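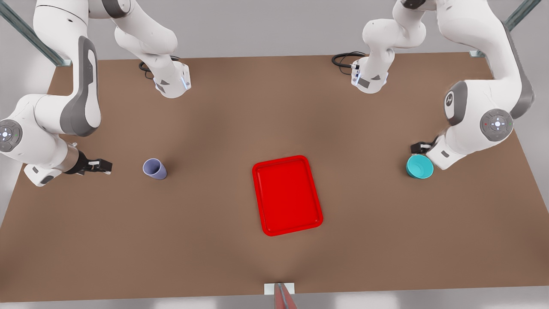 Two-Arm Handling Practice Guide
Progress report to the Wynne Fund, second reporting period, December

Work covered

The grant pays for a written practice guide for small shops that run two robot arms over one table. Flimstead is drafting the guide and Zarex is checking it in simulation. This report covers the rules on shared space, the episode records, and what is left to do before the draft goes out for comment.

Shared space rules

Section 4 of the guide is now complete in draft. It says that each arm has a home side, and that the area between the two sides may be held by only one arm at a time. An arm asks for the area before it moves in and gives it up once its gripper is back over its own side. If both ask together, the arm carrying an object goes first. If neither is carrying, the order is set in the task file and does not change during a run.

We tested the rule on the cup and tray task, with one cup on each side and the tray between them. Over 3204 simulated runs, 245 were stopped by the checker. Most of the stops came from one cause: an arm gave up the area while its elbow was still over it. The first draft only mentioned the gripper. The wording now covers every part of the arm, and the stopped runs are being repeated under the new text.

Left and right

Reviewers asked us to settle how arms are named. The guide now uses the robot's own left and right in all logs, labels and task files. Operators who face the robot will see the left arm on their right, so Section 2 requires a label on each base that can be read from the operator's side. Older Zarex task files used the viewer's left and right. These have been converted, and 861 of them have been checked by hand. The rest will be done before the next report.

Episode records

Every run must now be stored with its start layout, the version of the task file, and the reason it ended. "Failed" is no longer accepted as a reason. The writer has to pick from a short list or add a note. This made logging slower for the first few weeks, and we shortened the list once as a result.

Problems

The Plukoter test cell is not ready. Its floor plan changed and the guarding has to be laid out again. No physical runs have been made under this grant, and the results above should not be read as evidence about real equipment. The simulation treats cables as fixed, so the draft rule on cable routing has not been tested at all. It is marked as provisional.

Budget

Spending is below plan because the test cell costs have not come in. We ask to carry the unspent amount into the next period under the same heading.

Next period

Finish the repeat runs for Section 4. Complete the file conversion. Send Sections 1 to 5 to the outside reviewers. Begin physical trials at reduced speed once the guarding at Plukoter has been signed off.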